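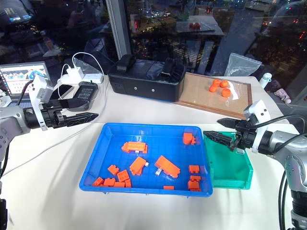
Brolano return with second album Zatness in November

Blues four-piece Brolano will release their second album, Zatness, in November on Yazzie Records. It will be available on vinyl, CD and download.

The record was made over three weeks at Zakar, the converted chapel where the band also recorded their debut. Most of the songs were played live in one room, with vocals and a little slide guitar added later. Horns appear on the closing track.

Zatness is a slower and heavier set than the first album. The opening song, Ferry Money, began as a short instrumental at the end of the band's live set and grew over last year's tour. Two older songs, Salt Road and Keep the Kettle On, have been rearranged for the new line-up, which now includes a full-time organ player.

The first pressing is limited to 879 numbered copies on heavyweight vinyl, with a printed lyric sheet. These can be ordered from the Yazzie online shop and at concerts only. The standard black vinyl edition will be in record shops from the day of release.

Brolano will play 4 dates to mark the album, ending with a home show at Zakar. Doors open at 7.30pm for all concerts. Support acts will be announced next month - people on the Yazzie mailing list will hear first.

Review copies, press photographs and interview requests: please contact the Yazzie Records press office, quoting catalogue number YAZ 3905. Downloads for radio use are ready now, CDs will follow by post.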